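I finally deleted the old grasp planner last night. It was 376 lines of Python that I wrote back in May, in one very caffeinated stretch, and I've been scared of it ever since. Gone! I kept a branch, because I'm a coward, but still.

Some background if you're new to this blog. Casska is our little planning stack, which sits between the perception code and the arm driver. It takes a segmented object, proposes a pile of grasps, scores them, and hands the winner to the motion planner. That was fine for blocks and cups, where the middle of the thing is a sensible place to grab. Then Wondimu Gebru put a C-clamp on the list, and the middle of a C-clamp is, well, air.

The old planner loved that air. It would take the centroid of the mask, land right in the opening of the C, and report a score of 0.9 like it had done me a favor. I patched it with a "is there any object under this point" check, and then another patch for the screw, and then I stopped being able to explain what it did.

So the new version throws out the centroid completely. It samples 100 points along the skeleton of the mask, looks at how wide the object is at each one, drops anything wider than the fingers can open, and only then bothers with approach angles. Everything comes straight down for now. Tilted approaches are their own can of worms, and the cables on the wrist make me nervous about them anyway.
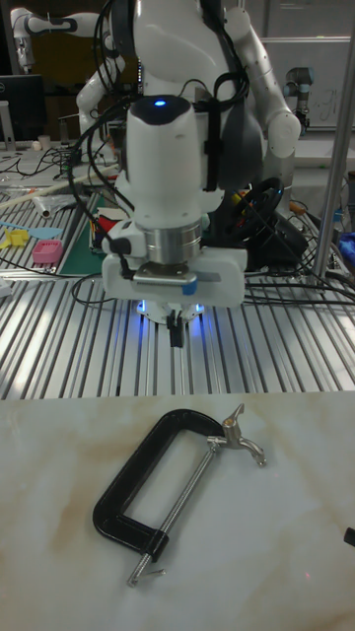
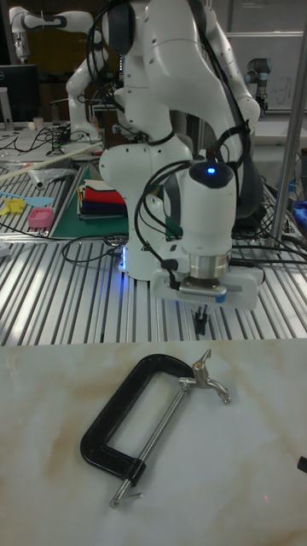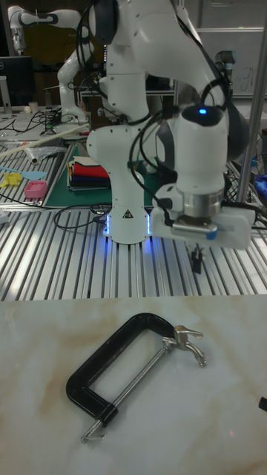 Same clamp, same marble top, all four times.

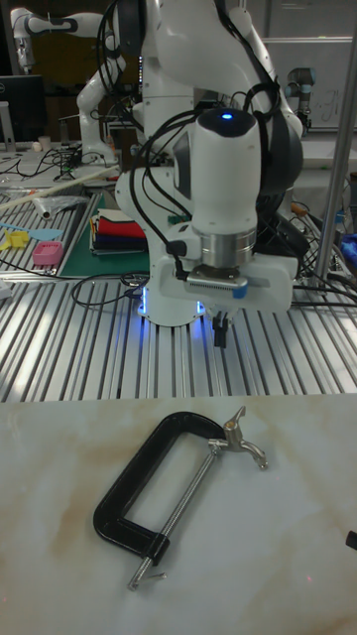
The part that ate most of my week was the depth data. Shiny threads are awful! The point cloud along the screw comes back full of holes, so the width estimate jumps all over the place and the scorer decides the screw is either a hair or a brick. Orestis Karagiannis suggested I take the width from the color mask and use depth only for height, and that cleaned up so much that I'm a little embarrassed I didn't try it first.

I also added a replay command, which I should have done ages ago. You give it a log and it reruns the scoring with whatever weights you have checked out now, no arm needed. I ran 24 old logs through it over lunch and found two where my sign was flipped on the clearance term. Oops.

Next up is collision padding for the housing above the fingers, which Casska still treats as one fat box. Wondimu wants a proper mesh. I want to try three smaller boxes first and see how far that gets me. If you've done this on your own setup and have opinions about padding values, the comments are open, and I'll push the branch once I've renamed the variables I'm ashamed of.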